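Akden students teach a pair of robot arms to clear the table

The robotics club at Akden has a new favorite chore. Since November, its members have been training two small robot arms to pick up dishes and put them in a bin, and they'll take the project to the Bomavska student robotics meet this spring.

The team calls its setup Fliketti. Students put the arms together themselves, wired the boards, and wrote most of the control code during after-school sessions that often run until the building closes. Romain Pichon, who coaches the club, says he had planned on something much simpler for the first year.

"I suggested stacking blocks," Pichon said. "They looked at me like I'd asked them to do last year's homework again. They wanted dishes, and they wanted both arms going at once!"

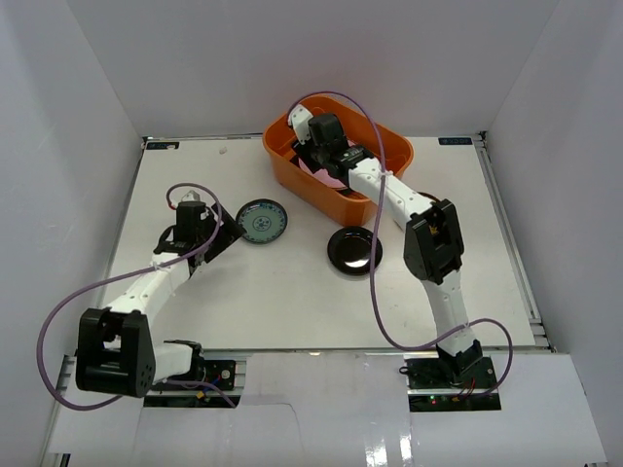
Dishes are a wonderful problem, as the club soon found out. A plate is flat, thin at the edge and easy to push away by accident, and a shiny one can fool the software about where its rim is. The students practice with different colors and patterns so the arms don't get too used to any one plate. Then there's the matter of two arms sharing one small table - early on they bumped elbows so often that the club kept a tally on the whiteboard.

The work is paying off. The group has recorded over 3,000 practice runs, and in its latest round of 100-point scoring under the Bomavska rules, Fliketti earned 83. Its first try got 62. Points are taken off for drops, collisions and any plate left behind.

Most of the remaining trouble is with plates that land leaning against the side of the bin. One group is working on a gentler release, while another wants the arms to go back and straighten the dish afterward. Both ideas will get a fair trial before the meet - and the debate over which is better has been lively.

The club meets after school in the Song building, and new members can join at any point in the year. No coding experience is needed.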